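Where office desks go when the office closes
15 Nov 2021

The owner of Chmielewska has been buying and selling used office furniture for most of her working life. She started by helping a relative clear a solicitor's office, kept two of the chairs and sold them for more than she had been paid for the day. The business now has five staff and a unit of 400 square metres behind a tyre fitter's, and it has been busier this year than at any time she can remember.

"People think it must be because everyone has gone home to work," she says. "That's part of it. But most of what we cleared in the spring came from leases that were ending anyway. The firms had just stopped pretending they would renew."

The biggest job was in April, when an insurance office on three floors shut and the landlord wanted it bare. The firm had 800 desks. Chmielewska took half of them and passed the other half to Finon, a larger dealer it often shares work with.

"I couldn't have stored them all. I could barely store the ones I took. We had desk legs in the kitchen."

What sells and what doesn't

Buyers fall into two groups, she says. Small businesses want matching sets and will wait for them. People furnishing a spare room want one desk, by Saturday, and it has to go up the stairs.

The second group hardly existed before last year. They measure badly. She now asks every caller for the width of the door and the width of the landing before she talks about price, and she keeps a roll of masking tape on the counter to give away so that customers can mark out the size on the floor at home.

"A desk from a big office is bigger than you think. It looks small there because everything else is big. You get it into a box room and you can't open the door."

Plain tops go first. White is the easiest to sell, then light oak effect, then grey. Beech effect, which filled offices for years, is very hard to shift, and she has almost stopped taking it. Anything curved is a problem, because it was made to fit against another curved piece and looks odd alone.

Chairs are simpler. A good chair with a worn seat is worth having because the seat can be covered again. A cheap chair with a new seat is not, because the gas lift will go and the part costs more than the chair. She turns away more chairs than she accepts.

Filing cabinets she describes as "a kindness to the customer". She takes them so that the office is empty at the end of the day, and most go for scrap. The ones with keys are kept back, and they do sell in the end, mainly to garages and workshops.

Cleaning and repair

Everything that comes in is wiped down the same day. She is strict about this because the marks left by sticky notes, tape and mug rings harden if they sit in a cold unit over the winter. Warm water and washing-up liquid does most of it. For glue she uses a citrus cleaner and a plastic scraper, never a metal one.

"You can get nearly anything off a table top except a scratch. With a scratch you have to decide if it matters. On the underside of the knee space, no. In the middle, where your paper goes, yes."

Chipped edges are the most common damage. The edging strip lifts at the corners when desks are dragged, and once it has lifted it catches on sleeves and tears further. The staff warm the strip, press it back and clamp it overnight. If a piece is missing they replace the whole length, as a patch always shows.

Missing bolts take up more time than she would like. Each maker used its own, and the makers change them. There is a cabinet of small drawers in the unit with bolts sorted by maker and by length, and when a drawer runs out she rings Trikik, a fittings supplier that will sell in small amounts. 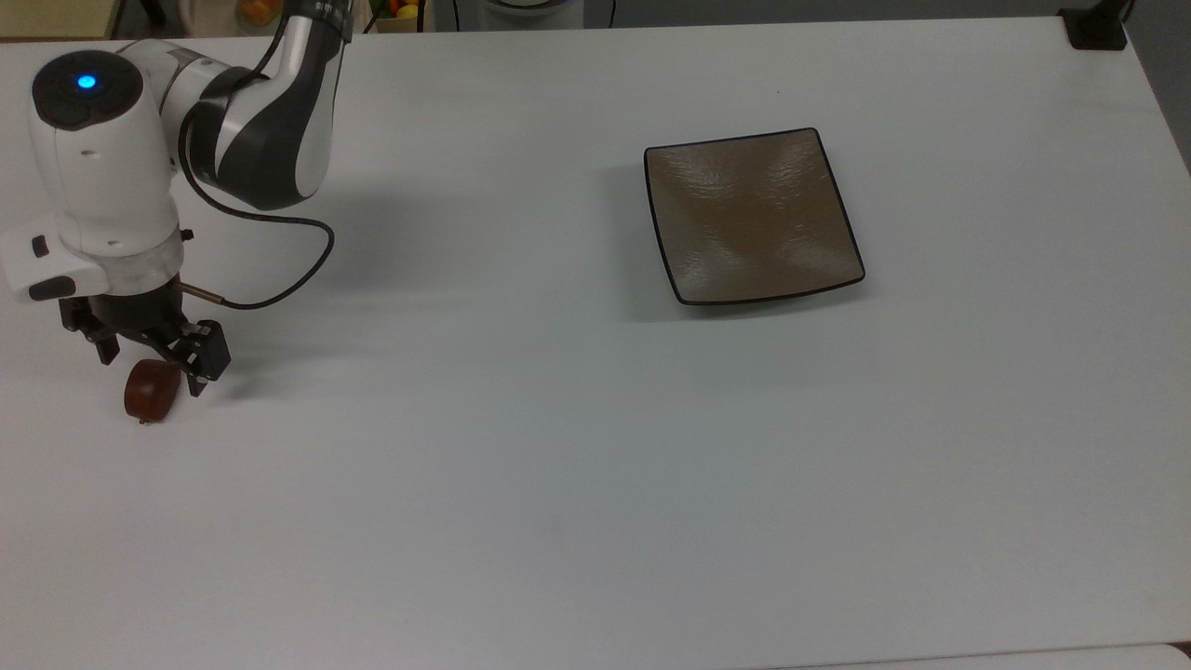
Cables and leads

The part of the job she likes least is wiring. Older desks have a hole at the back with a plastic cap, and the caps are always lost. Newer ones have sockets built in, and those have to be tested before they can be sold. She pays an electrician to come in every other week. Sockets that fail are taken out and the hole is covered with a blank plate.

"I won't sell a desk with a socket I'm not sure about. I've had people ask me to leave it in and knock a bit off. No."

Cable trays, on the other hand, are worth money. A metal tray that screws under the top is something home workers will pay extra for once they have spent a few months kicking a row of plugs. She takes them off desks that are going for scrap and fits them to ones that are staying.

Prices and delivery

She does not publish a price list. Prices depend on how full the unit is, and she would sooner sell cheaply in a wet week than move the same table around for a month. Regular customers know this and ring when the weather is bad.

Delivery used to be done with the firm's own van. It now goes through Bistix, a local carrier, after a long spell of paying for repairs. The carrier's drivers will take a desk upstairs but will not put it together, and this is printed on the receipt in large type following several arguments.

Returns are rare. When they do happen the reason is nearly always the landing.

Next year

She expects the supply to slow down. The large closures have mostly been done, and the offices that are left seem to be keeping what they have. A few are buying. One accountancy practice that sold her its desks last autumn has been back to ask if she still had any of them.

"I did, as it happens. They had sold me thirty-odd and they wanted a few back. I charged them the going rate."

She is looking for a second unit, closer to the ring road and with a proper loading bay. If she finds one, the chairs will go there and the desks will stay where they are. The current unit is open to the public on weekday mornings, and larger orders can be viewed by arrangement.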